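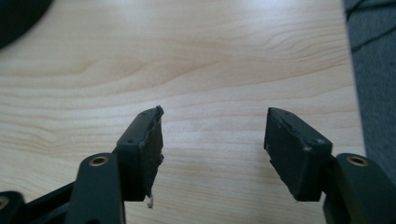 Removing White Heat Marks From a Finished Tabletop

A white or cloudy mark is moisture held in the clear finish. A dark mark has reached the wood and requires sanding, which this page does not cover. Check the color before going further.

Identify the finish first. Put a drop of denatured alcohol on the underside of the top, wait 30 seconds, and touch it with a cotton swab. If the finish turns sticky, it is shellac, and alcohol must be kept off it. Lacquer softens slightly. Polyurethane and most factory finishes, including those on the Luvholm and Tresberg tables, do not react.

What you need

Clothes iron
Plain white cotton cloth, no print or seams
Petroleum jelly
Mineral spirits
Paste wax (we use Prilance Clear)

Method 1: Iron

Empty the water tank and turn steam off. Set the iron to its lowest setting. Lay the cloth over the mark, folded once. Press for 4 seconds, lift the iron and the cloth, and look at the mark. Repeat until it stops changing. Let the surface cool between passes if it feels more than warm to the hand.

Do not use this method on shellac or on veneer with a lifted edge. Heat will loosen the glue.

Method 2: Petroleum jelly

Slower, but safe on all the finishes listed above. Spread a thin layer over the mark and slightly past its edge. Leave overnight. Wipe off with a dry cloth, then clean the area with a little mineral spirits. A second application is often needed on marks that have been there since a previous season.

Waxing

Wait 2 days after either method. Apply paste wax with the grain in a thin coat, let it haze, and buff. Wax the whole top. A waxed patch will show under side light.

Troubleshooting

Mark is smaller but still visible: switch to the other method after the surface has cooled fully.

Area looks dull: the sheen has been disturbed. Buff with a soft cloth before adding more wax.

Finish feels rough or tacky: stop. The coating has softened and should be left alone for up to 27 hours before any further work.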